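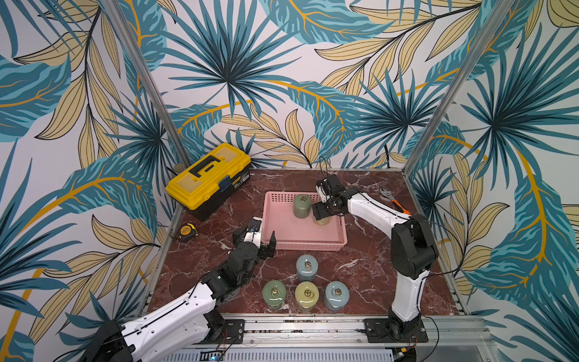

2 min read

Three notes per string or CAGED first?

fretless_in_ohio
Started November, been at it 50 minutes a day. Learned the five CAGED boxes for G major and can run them up and down no problem. Now my teacher wants me to drop that and do three notes per string all the way across. Feels like starting over. Did anyone learn both? Which one did you end up using for solos?

Playing a Wiegand hollowbody if that matters, 10s on it.

lowaction
Both. Boxes first, you're fine. Three per string is just the same notes with a stretch in it. Your pinky will hate you for a while on the low frets so start up at the 7th or higher and work down.

dropthumb
Going to disagree. Boxes are why half the players I jam with can't leave the 5th fret. Learn it along ONE string. Then two strings. Say the note names out loud while you do it. Boring as anything but it sticks. 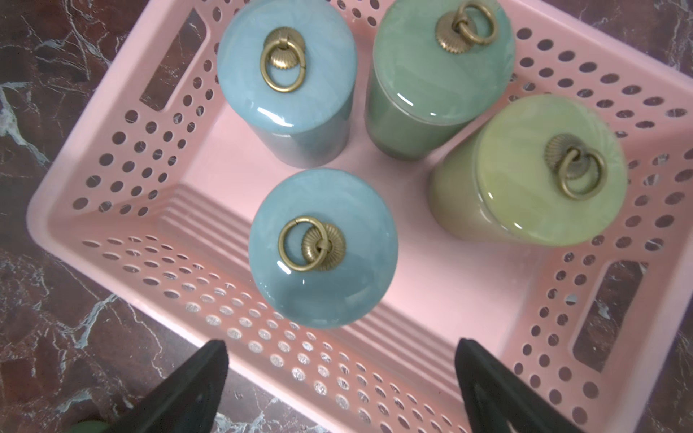

And use a click. Set it slow, slower than you want, and only bump it up 2 clicks at a time once you can do it clean both directions. I went years without one and had to relearn half my stuff when I joined a band that played in time.

lowaction
One string is great for ear training, no argument. But someone two months in wants to play a solo over a blues, not recite the alphabet. Boxes get you there in an evening.

dropthumb
Gets you to the same four licks in an evening

fretless_in_ohio
lol ok. So what about picking, does three per string have to be strict alternate? Teacher says yes, the Ullberg book says economy. I keep getting tangled going from the D string to the G.

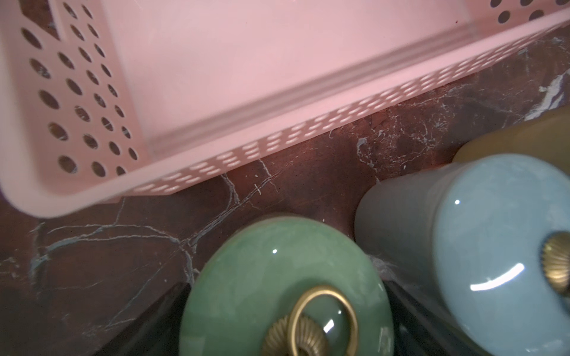
pedalsteve

Strict alternate until it's even, then do what you like. With three notes a string you land on an upstroke for the next string every other time, thats the tangle. Practice just that crossing. Last note on D, first note on G, back and forth. Don't play the rest of the scale at all for a week.

Also check your pick. Had a floppy one for ages, went to a Standov 2 mm and the crossings cleaned up. Cheap thing to try.

And if your action is high none of this matters, get a setup. Mine cost less than the book did.

lowaction
Seconding the pick. Not seconding the week of only two notes, I'd lose my mind.

quietbarre
Coming at this from the rhythm side -- learn the chord that sits inside each shape. G major box, where's the G chord, where's the C, where's the D. Play the scale, stop, strum the chord, go again. Nobody did this with me and I spent 18 months with scales in one pile and chords in another.
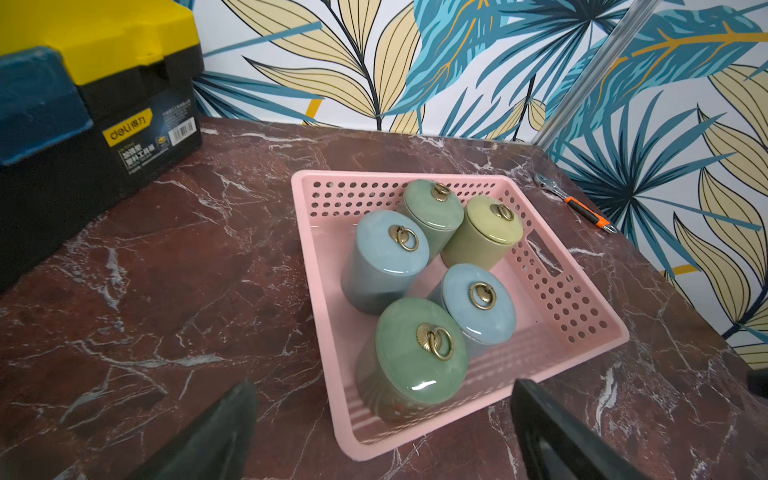

Then put a loop on, G to C, four bars each, and only aim for chord tones when it changes. You can hit junk in between and it still sounds like music. I use the little Rukberg looper, any of them will do, or just record yourself on the phone.

dropthumb
That's good advice and I'd do it before either of the patterns.

lowaction
Agree with dropthumb, mark the calendar

fretless_in_ohio
January 10, 2020, marked. Tried the D to G thing tonight, slow, and the second hour was a lot better than the first. Going to stay with three per string for the teacher and do the chord tone loop after. Do you all move it to other keys right away or stay in G a while?

pedalsteve
Move it. Two frets up, its A. Same fingers. Don't get comfy in G or you'll be the guy who needs a capo for everything

quietbarre
Nothing wrong wiht a capo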